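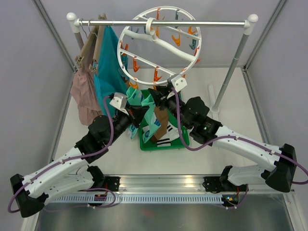
Green basket, rack behind it. The mint ones are the trouble.

Sock drying: rack or flat? (and the pairing question)

baltasar_m
Posted in Laundry & Linens, September

Settle something for me. My household has split over when socks get paired. I say you pair them at the rack, as they go up, so each one hangs next to its partner and comes down as a couple. The other party says everything goes up in whatever order the basket gives it and you sort it out at the end, on the bed, like an animal.

Current load includes a brown one, a white one with black stripes and a mint green thing with blue printing on it. You would think socks that different would be easy to match. I have 18 socks on the kitchen list as "awaiting partner" and the list is from spring.

Also, toe up or cuff up?

flulby
Cuff up, toe down. Clip the toe and you get a little beak on the end of it forever.

ostrich_pants
Toe up. The elastic is in the cuff and you are hanging the weight of a wet sock from it. Beaks relax after one wearing.

flulby
Mine do not relax. I have beaks from the previous administration.

Hettie62
I don't clip at all, just fold them over the rail, half and half. Takes longer to dry but no beaks and no arguments. On pairing I'm with the other party, sorry Baltasar. If you pair wet you handle every sock while it's cold and clammy. Let them dry, dump them out, pair them in front of the TV. My mother did a family of seven that way and we all had feet.

baltasar_m
"We all had feet" is going on the list next to the 18.

skiltov
Neither. Buy 1,000 identical black socks and retire from this conversation.

Hettie62
Skiltov says this in every thread. He said it in the pillowcase thread.

skiltov
It applied in the pillowcase thread.

ostrich_pants
Tried the identical sock thing for a year. They fade at different speeds. You end up with nine shades of black and you're still holding them up to the window at 6 a.m., only now it's harder.

Frade
Question nobody asked, but does that basket have holes in the sides? I had a solid one and whatever was at the bottom smelled like a pond if I left it an hour. Switched to a mesh one. Pairing at the rack is correct by the way. 4 minutes extra, tops.

baltasar_m
Thank you Frade. I'll be reading that post aloud at dinner.

flulby
Four minutes per load or per sock?

Frade
Per load. I hang the plain ones first and the loud ones last, loud ones are easy to spot so they can wait in the basket.

Hettie62
So you do sort at the end. You just do it standing up.

baltasar_m
Update: dinner did not go my way. We are trying Hettie's rail fold for the rest of the month, unpaired. The list is at 19.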